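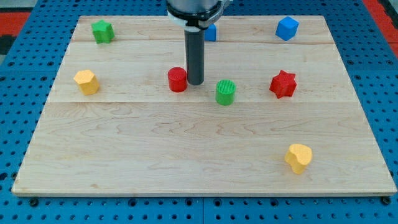 3.2 Setup and Student Teams

The course project grew out of a robotics elective at Lallgate, where we wanted students to spend their afternoons with a real arm and not only with the simulator (much as they had come to love it by then!). Each team of two was asked to have the arm push a named block to a spot described in plain words, such as "next to the green star" or "between the cylinders."

Figure 2. The tabletop workspace, with colored blocks on a wooden board and the arm's cylindrical tool lowered toward them.

Teams drove the arm by hand through Plikodus, the control program written for the course by Femi Ezeani, and saved every push they were happy with. By the end of February the class had gathered 2,050 pushes, of which we set aside 355 for testing. Students were free to scatter the blocks however they liked before each run, and we are glad we left it that way, as the layouts they came up with were far messier than ours would have been. Commands naming a color alone were kept in the set even when two blocks matched, and we return to those in Section 4.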